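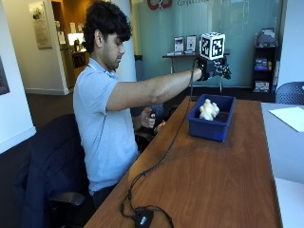 Desk Firm's Focus Claims Look Thin

Office supplier Verbeke says people who work at long shared tables get more done than people at desks of their own. It has a number to prove it: output up 12 percent. The number has been passed around a good deal this month, mostly by people who sell long tables.

The claim comes from a company survey released in August along with a new furniture line called Orard. Verbeke asked 300 office workers at firms that had switched to shared tables how much work they felt they were finishing each week. Of those, 141 answered. The company did not measure any work. It asked people to compare their weeks now with their weeks before the change, which for many of them was more than a year earlier.

"I couldn't tell you what I got done last March," said Gwawr Harries, who manages billing at Badevard, one of the firms that took part. "I put down 'a bit more' and moved on to the next page."

Harries said the survey went out by email and took a few minutes. There was no box for "less," she said, only "the same," "a bit more" and "much more." Verbeke confirmed the wording and said it had been chosen to keep the form short.

Tanvir Herath, a product manager at Verbeke, defended the work. He said the company had never called it a scientific study and that customers were free to draw their own conclusions. The sales brochure does call it a study, on its first page and again on the back. Asked how three answers in words became a figure of 12 percent, Herath said an outside consultant had handled the math. He would not name the consultant or share the method.

The tables are not cheap. The largest Orard model sells for $2,744, before delivery, and seats eight. Verbeke's argument is that it replaces eight desks and saves floor space, and on floor space the company may well be right. Whether anyone thinks better sitting at one is another matter.

Margus Toom, who fits out offices and has no deal with Verbeke, said the tables suit some teams and drive others up the wall. The complaint he hears most is noise, with phone calls close behind. He has put in plenty of long tables over the years and taken a fair number out again.

"If the lease goes up, people buy the big table," Toom said. "Then somebody has to come up with a nicer reason."

At Badevard, the staff have been using theirs since spring. Harries said she likes the light and the company at lunch, and takes her month-end work home - where she has a desk.

Verbeke says a second survey is planned for next year, with more firms taking part. Herath did not say whether "less" would be one of the answers.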